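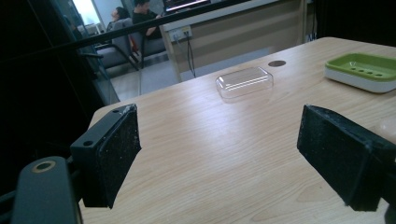

Mekusgate-mesa: demostraciones con pinza de mano
Ficha del conjunto de datos, revisión de junio

Qué contiene
1,000 episodios de manipulación sobre mesa, grabados por personas que llevan la pinza en la mano, con la cámara montada en la propia herramienta. No hay teleoperación en esta entrega. La parte teleoperada se publica aparte, con el nombre Trostgate, y conviene no mezclarlas sin leer antes las notas de calibración.

Tarea
Coger un objeto pequeño y dejarlo en otro punto o dentro de otro objeto. Aparecen, entre otros, una cajita de plástico transparente y una jabonera verde y blanca. Las instrucciones en texto las escribió Ruoxi Zou después de grabar, viendo los vídeos, y a veces describen la intención con más seguridad de la que merece el movimiento.

Lo que no creemos que demuestre
Se repite mucho que demostrar a mano es "natural" y que el robot hereda esa naturalidad. No lo hemos comprobado. Una muñeca humana corrige sin pensar, y parte de esas correcciones queda fuera del alcance de un brazo de mesa. Hülya Ertürk revisó 50 trayectorias con el modelo cinemático del brazo Biltetti y 33 resultaron ejecutables sin recortes. Es una muestra pequeña -- tómese como aviso y no como tasa.

Tampoco hay etiqueta de éxito fiable. El campo "success" lo marcaba la misma persona que grababa, al soltar el gatillo.

Problemas conocidos
-- Los plásticos transparentes casi no tienen contorno sobre la madera clara, y menos con el reflejo de la ventana. La profundidad estimada ahí no sirve.
-- Las almohadillas de espuma recogen polvo y pelusa. No sabemos si cambia el agarre; nadie lo midió.
-- El fondo es de oficina, con gente sentada y pantallas. Un modelo puede apoyarse en él para localizarse. Boyang Mao propuso enmascararlo y sigue pendiente.
-- La apertura de los dedos se desvía en sesiones largas, de más de 40 minutos.

Uso
Sirve para preentrenar y para comparar métodos de filtrado. Para afirmar que una política funciona hacen falta pruebas en el robot, que este repositorio no incluye.

Contacto: Zhuoran Cui (datos), Ronaldo Dimaculangan (calibración)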